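How to clear a table with a tray (and keep the plates)

Most of us were never taught to clear a table. We watched somebody else do it, badly, and took notes. What follows is the method I settled on after a July in which I lost 2 good plates and a certain amount of standing at home.

Start with the tray. You want a lip, even a slight one, and rounded corners that won't catch your hip on the way past. Mine is cream plastic with Rabbit written on it in fancy script, which does nothing for grip but cheers the place up. Wipe it before anything goes on. Crumbs are small ball bearings and should be treated as such.

Pick plates up by the rim, one at a time. A stack lifted straight off the table is how people end up shopping for crockery.
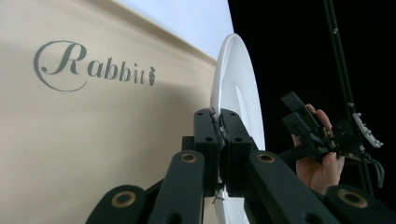
Emiliano Marín disagrees, and wrote in to say that two plates at once is fine if they match and you scrape them first, and that life is too short for single plates.

Noted. Scrape first, certainly. I still say one.

Next, put the tray down flat before you load it. Balancing it on a forearm like a waiter is a skill, and the waiter was paid to learn it. Leave yourself some bare table beside it for the awkward things, and keep the plates near enough that you aren't reaching across. 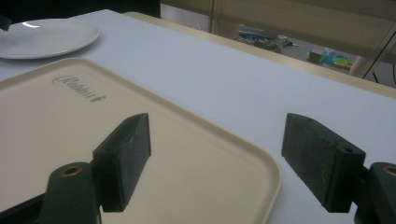 Malte Wendt

Now load. Big plates go down first, well inside the lip. A plate with its edge over the corner will ride along quite happily until you meet a doorway. If it overlaps, lift it and set it down again — don't shove, as the tray will simply come too. Glasses travel separately. I know it means another trip. 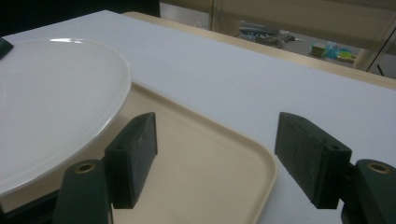
Would a damp tea towel under the plates help? My tray is a shiny old thing and everything on it slides about like a curling match.

It would, very much. Wring it out well and lay it flat, with no folds. Carry the tray with both hands, close to your middle, and get somebody else to open the door.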